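Plutville Pages for Curious Children
Question 327

Why are the corners of some tables round?

Written by Védís Ladefoged
Helped by Pramila Bhatt, who reads everything two times

This question came to us in October from a class of seven-year-olds. One of them had walked into a table and got a blue mark on the hip. The corner of the table was sharp, and at home the same child has a table where the corner is round. Why do people not make all the tables in the same way? It is a very good question, and to answer it we must first think about what a corner is.

What is a corner?

Take a sheet of paper and look at one side of it. It is a straight line. Follow the line with your finger until it stops. There another straight line begins, and it goes in a new direction. The place where the two lines meet is the corner. On a sheet of paper it looks like a letter L.

Now take a plate. Follow the edge with your finger, and you can go around all day without finding a corner. The edge changes its direction too, but it does so a little bit at a time.

A table with rounded corners is something between the paper and the plate. The sides are straight like on the paper. When the finger comes near the end of a side, the edge bends slowly, and then it is straight again. We still call such a table rectangular, although a strict mathematics teacher may want to discuss it with you.

Why does a sharp corner hurt more?

You can try this with your own hand, and it does not hurt if you are gentle. Press the palm of one hand with the flat end of a pencil, the end where you do not write. Then press just as softly with one fingertip of the other hand. The pencil feels harder, doesn't it? You pushed the same amount both times, but the end of the pencil is small and your fingertip is wide and soft.

A sharp corner is like the pencil. All of the push comes on one tiny spot of you. A round corner touches a bigger spot, and the push is shared out. It can still hurt if you run into it, so please walk!

The height matters also. Many low tables for small children are lower than 60 centimetres, and the corner of a big table can be at the same height as a child's face. For this reason many kindergartens choose tables with round corners.

Round corners are good for the table

When you bump a table, the table is bumped too. A sharp corner is thin at the point, and thin things break more easily. Look at an old book with a hard cover. Which part is most worn? I am quite sure it is the corners. On a table it is similar. Small chips can come off, and if there is a coloured layer on the top, it may begin to lift just there. A round corner has no thin point to lose.

So why are there still sharp corners?

There are good reasons for these also. If you push two tables with sharp corners together, they make one long table without any gap. Try to do it with round corners, and you get a little notch where they meet. A pea can roll away through it. Four such tables together make a small hole in the middle, with the shape of a star.

Sharp corners are also simpler to make. The carpenter can cut four straight lines and is almost finished. For a round corner there must be a curved cut, and afterwards somebody has to make the curve smooth.

Look at a table from above

We usually see tables from the side, and then the corners hide. From above the shape of the top is easy to see, and the small things that lie on it show their own corners too. 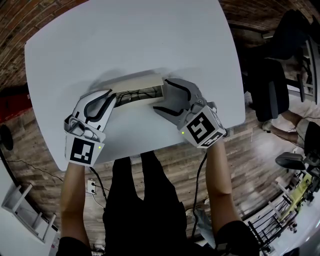

A white table with rounded corners. The small beige box on it is open on top, and there is dark wire mesh inside.

Compare the table with the things near it. A wooden plank in a floor is long and straight, and it must fit close to its neighbour. How would a floor look if every plank had big round ends? There would be many little holes, and your crumbs would live in them.

On a white table top you can often see shadows well. The shadow on this table is soft, so its edge is blurry. Put a small box on your own table and see if its shadow is soft or sharp. Then turn on another lamp and look again.

Something to do at home

Cut two rectangles of the same size out of stiff paper. Leave one as it is. On the other, put a coin on each corner, draw along its edge and cut off the little piece outside the line. Keep both in your school bag until next month, without any folder around them. Which one has the nicer corners when you take them out? Write to us and tell us, and draw your table if you like.

Words to remember
Edge: the line where a surface ends.
Rectangular: with four straight sides and a corner like an L between them.
Notch: a small cut or gap in an edge.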